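机器人怎么学会按按钮？

小朋友，你按过电梯按钮吧？伸出手指，“嘀”，灯亮了！你连想都不用想。可是对一只机械手来说，按按钮可是一门大学问。手要移到哪里？要降到多低？用多大的力气？碰到了以后，什么时候松开？这些它一开始统统不会。

那谁来教它呢？答案是：例子！好多好多的例子！

教机器人有点像教小弟弟用筷子。光讲道理他听不懂，得拉着他的手，一遍一遍地夹给他看。我们项目组给这只机械手起了个名字，叫“阿卡宁”（Akanen）。老师在旁边用遥控手柄带着它动，手柄往左，它就往左；手柄往下，它就往下。从出发到回来，这样完整的一遍，就叫一个“示范”。 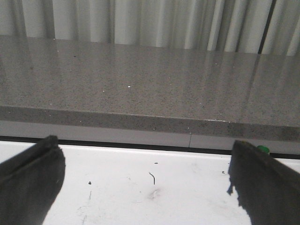 每做一个示范，电脑都会忙着记笔记。它记下关节转了多少度，手指张开多大，还记下摄像头看到的画面。摄像头不止一个哦！有一个小小的，装在机械手的手腕上，手去哪儿它就去哪儿，好像手上长了一只眼睛。另外一个固定在桌子这边，一动不动，能看到整条手臂在干什么。

为什么要两种眼睛呢？你可以做个小实验：闭上一只眼睛，伸手去摸桌上的橡皮，是不是有点拿不准远近？多一个角度，就多一份线索。手腕上的眼睛看得近、看得细，旁边的眼睛看得全。两份画面对着时间排好，电脑就知道“看到这样的时候，手应该那样动”。

我们的练习桌是白色的，上面放的都是按钮和开关。有一种按钮戴着圆圆的绿帽子，站得直直的，个子小小的。想从上面准准地按住它，手指得先并拢，再对准帽子的中间，慢慢往下走。偏一点点，就会按到边上去啦！

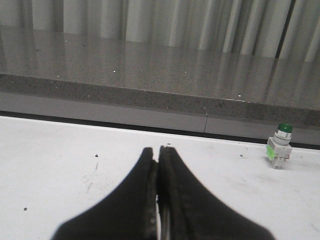
索因图（Sointu Kemppainen）写信来问：既然电脑那么聪明，给它看一遍不就够了吗？为什么要反反复复地做？

问得太好了！假如你只见过一只猫，是白色的，趴在沙发上，那你可能会以为“白色的、在沙发上的才叫猫”。机器人也会犯这种糊涂。要是每次按钮都放在同一个地方，它学会的也许只是“往那个地方伸手”。按钮一挪窝，它就傻眼了。

所以老师们会故意变花样：按钮往左挪一点，往右挪一点，转个方向，换个邻居。光是“按绿按钮”这一项，我们上一轮就收集了152个示范！每做完15个，老师就停下来喝口水，重新摆一次桌子。

桌上的东西也要有不同的脾气。除了绿帽子按钮，还有黑帽子的按钮，有浅蓝色圆顶的服务铃，还有灰色的开关盒，盒子上面一个黑键、一个红键。它们都是用来按的，可是高矮不一样，形状也不一样。铃铛顶上的小按头和开关盒上的按键，就需要不同的瞄准办法。
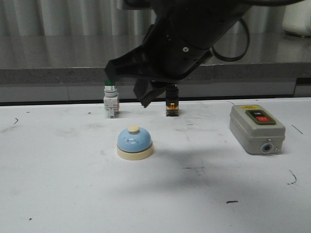

巴尤（Bayu Gunawan）提醒大家，做坏了的示范也别急着扔掉，先看看是哪里做坏的。

他说得有道理。收集完以后，还有一件很重要的事，叫“检查”。老师会把录像一段一段地看过去，给每段贴上标签：这一段是“按绿按钮”，那一段是“按铃”。按歪了的、半路停下来的，要另外放在一个文件夹里，不能和好的混在一起。不然机器人会以为按歪了也是对的，那可就糟糕了！上一轮的152个示范，检查以后留下了121个当教材，其余的留着研究错在哪里。
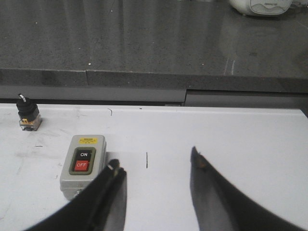
教材准备好，就轮到电脑“上课”了。它一遍又一遍地看这些例子，先猜“下一步手该往哪儿动”，再跟老师的动作比一比。猜错了就改一点点，再猜，再改。这个过程叫“训练”。等训练完了，老师放下手柄，让机械手自己试30次，每次都把按钮换个位置，看看它能按中几次。哪种位置总是按不中，我们就回去给那种位置多收集一些例子。

你也来试一试！

找一个伙伴，让他闭上眼睛当机器人，你来当老师。在桌上放一块橡皮，你轻轻拉着他的手，带他用食指去按橡皮，带五遍。然后松开手，让他自己按。按中了吗？接着把橡皮挪开一拃远，再让他按一次。

现在换一换：让他睁开眼睛看着你按，每一遍橡皮都放在新的地方。最后轮到他自己来。比一比，两次有什么不同？把你的发现画下来或者写下来，带到班上讲给同学听吧！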